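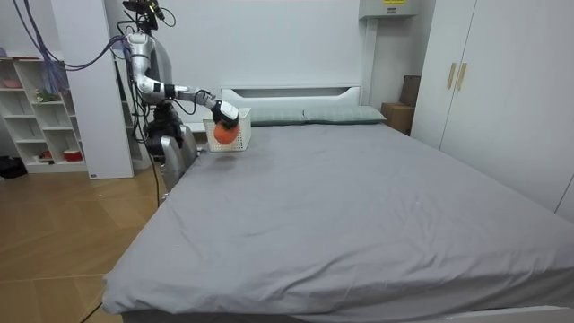 The bed end of the room. White basket on the mattress, orange ball at the rim, wardrobe on the right.

Home | Threads | Rooms | Saved | Log in

Filed under: Small bedrooms, sorting out

Walter Yupanqui
Thu 25 July

Doing the bedroom this week. I'll put it all in one thread so I can find it again in January when I have to do it again.

Rule one in our house is that everything gets sorted on the bed. It's the biggest flat surface we have and it's at a sensible height. Duvet off, fitted sheet on, pillows pushed up to the headboard. Then you can't go to sleep until you've finished.

The sheet is the plain grey one from Zelska. It's a bit big for the mattress so it hangs down over the corners at the bottom end. I've stopped tucking it in. If anyone knows a way of keeping a loose fitted sheet flat that doesn't involve clips, let me know.

The small white basket is for odds and ends. Balls, hair ties, chargers, single socks. It has holes in the sides so you can see what's in there without tipping it out. Gladys wanted one with a lid but a lid means things get put on top of the lid.

Orange ball goes in the basket. It has lived under the bed, behind the wardrobe and for one week in the airing cupboard. Percy says it's his, Flor says it's hers. It's the basket's now.

Wardrobe next. It goes right up to the ceiling, which I wasn't sure about when we ordered it from Wotlow, but there's no top to dust and nowhere to stack suitcases. Plain flat doors, gold-coloured handles. Gladys picked the handles. I'd have gone for white but hers look better.

Winter things go on the top shelf in there. You need the kitchen steps to reach it, so only put up what you won't want for months. Jumpers I've folded flat, coats stay on the rail.

The cardboard box in the corner between the wardrobe and the headboard is for the charity shop. I've been told it can't stay there past Saturday. Gilberto Marulanda has offered to run it down in the van if I fill it properly first.

What's gone in so far: two curtains from the old flat, a lamp with no shade, and more than 40 paperbacks. I weighed it on the bathroom scales and took half the books out again. Books want a smaller box.

The headboard has a long slot set into it. Good for about one phone and a pair of glasses. Anything round rolls along and drops down the back, so no lip balm.

Someone asked about pillows. They're a pale grey-green, both the same, and I've had them 3 years. I wash the covers at 60 and they've kept their colour. The filling has gone a bit flat on my side.

Still to do: under the bed, the sock drawer, and the shelving on the other side of the room. I'm leaving the shelving until last as it's mostly bowls and bits.

Flor has just asked if she can have the basket for her room. No. Jurkero do the same sort in a bigger size and I'll get her one of those.

Stopping for tea. Will add the shelves when they're done.

More from this author
- Valderrama Road: painting the hall
- Airing cupboard, second attempt
- What I keep under the stairs
- Folding jumpers so they stay folded

Previous | Next | Back to top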